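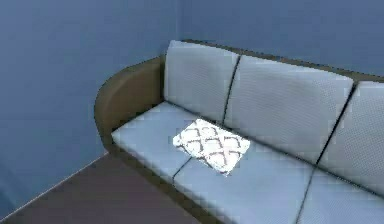
Fevwood puts two grippers through the same simulated living room

February 2024

The robotics group at Fevwood has begun a side-by-side trial of two grippers, and the whole first round is taking place in simulation. The virtual arm stays the same and so does the controller. Only the hand on the end changes, which should make for a very fair fight.

The first is the Dilar, a plain parallel gripper with two flat fingers. The second is the Joshi, which has softer, curved fingers that close around whatever they touch. Both will make 2,000 attempts at picking things up in a simulated home, with the starting position of the arm shifted a little each time.

Renu Gautam, who leads the trial, wanted household things from the start. "We spent years on neat rows of blocks on a bare bench," she says. "I was so pleased when we got a sofa in! A throw pillow lying flat on a seat cushion is a lovely problem. Where do you even take hold of it?"

Her guess is that the Dilar will pinch a corner and the Joshi will try to gather up the middle — but she has asked the team not to tune either one with that in mind. Each gripper gets 20 practice runs per object and then the settings are locked.

The small things may well separate the two hands more clearly. A ball gives flat fingers very little to press against, while a block with holes in it can catch a curved fingertip in ways that are hard to plan for. Put them both on a side table with a lampshade close by and the arm has to think about its elbow as well.
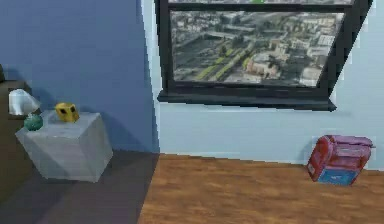

Bigger items are in the plan too. Shalini Mathur, who looks after the controller, is keenest on the backpack tests, where the arm has to reach down to floor level and lift something with straps or folds. She has set a limit of 5 seconds for a hold to count as a success, and a dropped object scores nothing, however good the approach was.

Cameras get a smaller comparison of their own. Viola Rizzi will repeat part of the trial with the virtual camera in 2 positions, one on the wrist and one fixed in the room, to find out how much each gripper depends on a close view. She expects the wrist camera to help most with the ball, and says she would be delighted to be proved wrong.

The group will share its scoring sheet and room files with partners at Bollinura, who plan to run the same tests on a different arm. Real hardware comes afterwards, with bench trials of both grippers pencilled in for September. Anyone at Fevwood who would like to suggest an object for the next round can send ideas to Renu. Soft, floppy and awkward shapes are especially welcome.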